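Chapter 6
What Does a Success Rate Measure?

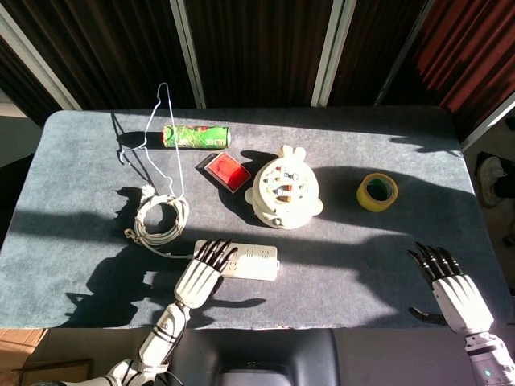 Photo: Orkgate project. Reproduced with permission.

A robot that is said to clear a table 90 per cent of the time sounds nearly ready for work. Before accepting the figure, ask which table, under what light, and who decided that the job was done.

Anyone setting up a trial has to choose the objects. A power strip, a wire coat hanger and a roll of yellow packing tape make very different demands on the same black fingers. A cable can lie in any number of shapes. Strong sun adds shadows that a camera may treat as edges, and a trial run in August need not tell us much about one run under lamps.

The Likus method, which takes up most of this chapter, learns from recordings of a person guiding the arms. Its authors reported success in 90 per cent of trials. When the Garcia group repeated the work with 19 objects, 14 of them new to the system, the rate fell to 33 per cent. The authors replied that the new objects were unfair. Perhaps they were, but the first paper had used the word "general" in its title, and a reader could be forgiven for taking it at face value.

There is also the matter of scoring. Under the Eritz rules a dropped object may be picked up again without penalty. Under stricter rules the same run is a failure. Papers often leave this choice to a footnote, if they mention it at all.

Section 6.1 sets out the Likus method as published. Section 6.2 goes through the repeat trials, and readers who know the method already may start there.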